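Lanlow Ad Measurement Pilot
Progress report to the Plimberg fund, 12 July 2019

We are very happy with where the pilot stands. Both partners, Fundum and Poon, are now sending us viewing and ad-delivery records every night, and the shared ledger has matched them without a manual fix for the whole of the second phase. That was the part we worried about most when we applied, so it feels great to write it down!

The test now covers 111 regional campaigns, one more than the 110 we promised. Most are local spots sold by Fundum, and the rest come from Poon's streaming side. Neither company sees the other's household lists. Each gets back a reach figure and a frequency figure, and that's all.

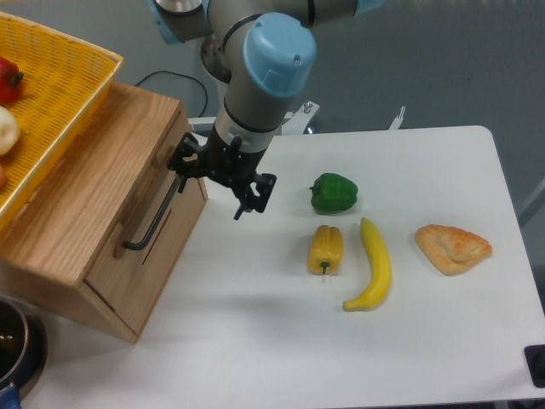
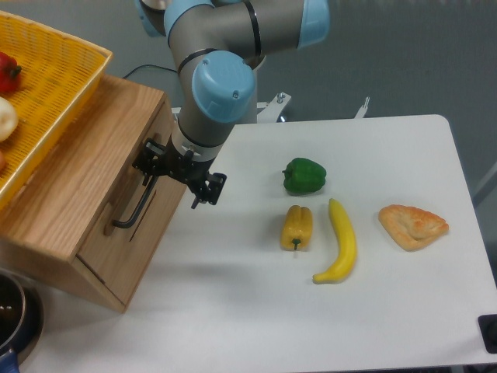
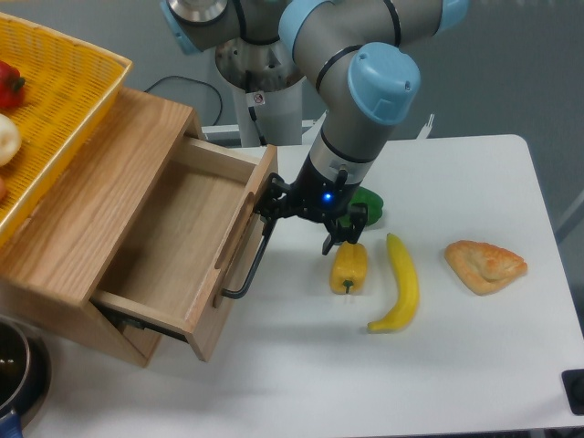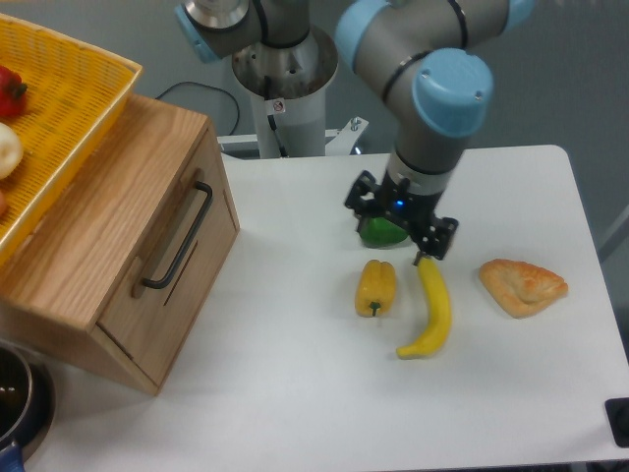

Reporting speed has been the nicest surprise. A campaign report used to take 20 days to come back from both sides and get reconciled. It now takes three, and the sales teams have started asking for numbers while a spot is still running — something we hadn't planned for but would love to support.

There are rough patches. Time zones tripped us up on late-evening spots, and a batch of Poon records arrived with old campaign codes. The first problem is fixed. The second needs a new lookup table, which Poon is building now.

Spending is on budget, except for hosting, which ran a little high while we kept two copies of the ledger. We turned the old one off last month.

In August we plan to open the dashboard to the first group of advertisers and start work on mid-campaign reports. We would like to move the unspent travel money to that work and will send the request form separately.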